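Graltora Kitchen Cell — Pre-Run Safety and Task Checklist
Revision 2, February 7, 2019
Inspector: Muireann Rafferty

Scope: single-arm breakfast tasks on a fixed counter. Pass, fail or hold for each line, comments after.

1. Emergency stop reachable from the operator's position. PASS

2. Speed limit set to 50 percent for all contact tasks. PASS
Comment: was at full speed in the saved profile. Profile overwritten.

3. Arm cabling clipped, no loop able to catch on a handle or lever. HOLD
Comment: check through the full range of wrist rotation, both directions.

4. Toaster and toaster oven unplugged during motion tests. PASS

5. Towels and packaging kept off anything that heats. FAIL
Comment: applies to the oven top in particular. Clear before any powered run.

6. Gripper fingers inspected for wear at the tips. PASS

7. Unattended operation. FAIL
Comment: not permitted. See notes on readiness.

The counter carries normal kitchen goods, with a toaster oven, a two-slot toaster, a serving tray and a frying pan all in use as task objects.
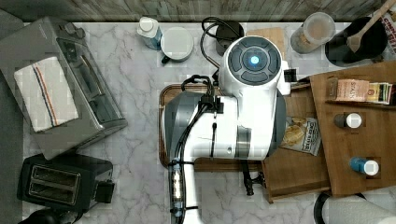 Conall Doherty: I would not sign off item 7 this year or next. Placing a mug on a tray is close to solved if the mug is where it was yesterday. Move it behind a jar and the planner stalls. A person does the whole breakfast in the time this takes to plan one reach.

Noted. Over 195 logged attempts the tray task was completed without help in almost 50 percent. Drawer tasks were worse and are not scored here. Most stops were protective and left no damage, but a stopped arm over a hot appliance is still a hazard.

Readiness: suitable for supervised trials only. Towel folding and pan handling stay off the list until the grip force check is repeated.

Open actions
Item 3 — Ita Ní Bhriain, recheck clips.
Item 5 — Ruba Twal, clear and reinspect.
Item 7 — no action, review in the next revision.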